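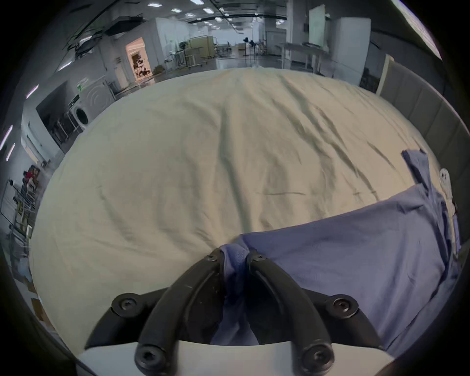 Haf Meredith

Funding > Community Grants > Progress Reports

Textile Reuse

31 January 2021 – by Haf Meredith, Vustside

This report covers the second stage of the Rullen clothing reuse grant. The sorting room is in use, and the folding table has been fitted with a cream cloth cover, on which blue and other colored garments are laid out before folding. The cover creases readily – a flatter one will be bought from the existing budget.

The project has supplied 43 households to date, against a target of 33. Emlyn Phillips has trained two new sorters. Shelving from Rirent is still outstanding, and delivery is expected by June. No change to the grant total is requested.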